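Dalgleish Water Users Association
Minutes, 1/18/20

Present: Jean Urquhart (chair), Fergus Matheson, Teodora Ristić, Catriona Swanson. Apologies: Iona MacRitchie.

1. Previous minutes. Approved as circulated.

2. Meter readings. Matheson reported a reading of 3187 at the Kandus intake. The meter at lot 1014 has not registered since July. Replacement approved, cost not to exceed $4000 including fitting.
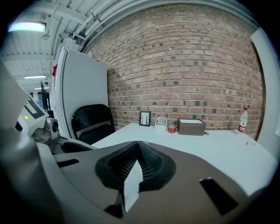

3. Pressure loss, upper line. Ristić has isolated the fault to the section between valve 3 and the tank. Gonier quoted for a pressure test only; excavation would be billed separately. Swanson asked that the quote be revised to show both. Agreed.

4. Billing. Late notices to go out with the next statement. Rate change deferred until MacRitchie can attend.

Actions: Matheson to order meter. Ristić to contact Gonier. Swanson to draft notices.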